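Zisa cell: setup and care notes

Welcome, and thank you for reading the notes before touching anything! This covers how the Bradham bench is laid out and looked after between recording runs of the Flarnero tableware set, which holds 200 episodes at 12 frames a second.

Start with the cloth. Smooth it by hand from the middle outwards, then spread the cups and bowls so there is green showing between them.

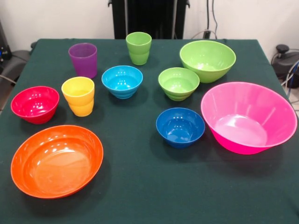

Cups and bowls set out on the cloth, side view.

Once the layout is down, wake the arm from its own control panel and let it idle for 40 seconds — it is a little grumpy when cold.

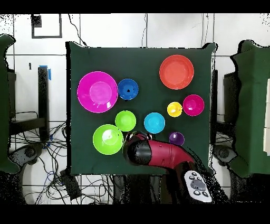 After that, run helmy_check, which takes the arm slowly through its poses over the table. Stay within reach of the stop button while it does, please, and listen for any clicking at the elbow. 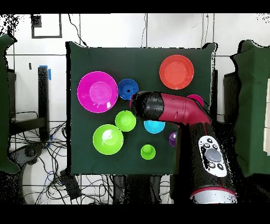
Arm over the middle of the table, seen from the head camera.

Every 340 cycles, wipe down the arm with a soft dry cloth and check the bolts at the base. Cables on the floor want a look too: follow each one along with your fingers and replace any that feel pinched. We last swapped a full set in February, and it was well worth the bother.

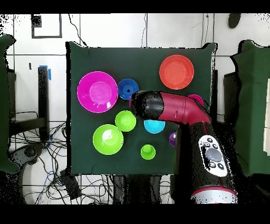 Head camera view with the end of the arm over the blue bowl.

Notes last changed December 2023. Corrections are very welcome in the issue tracker.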